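Black on White: The Return of the Large-Repeat Wall

Large-scale monochrome patterns are selling again. Petov, which prints wide-format wall panels, lists 17 black-and-white designs this season, most with a vertical repeat of 60 cm or more. A long repeat raises waste: each drop is cut to the next full match, and the offcut is rarely usable.
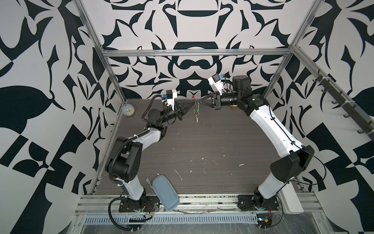
Curving leaf and blade shapes in black and white, arranged symmetrically.

Symmetrical designs should be hung from the center line outward - starting in a corner pushes the mismatch to eye level. "Measure the wall, then the motif, then the wall again," says installer Youssra Belkadi. Enlarging a motif for a side wall is acceptable if the line weight grows with it.

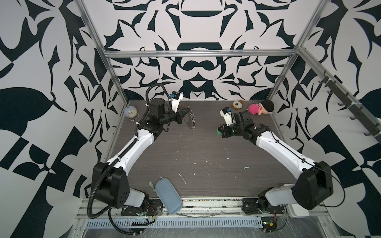 Ink and Substrate

Radwan coats its paper at 700 mm width. Solid blacks show scuffs sooner than grays do, and a matte topcoat hides seams better than satin.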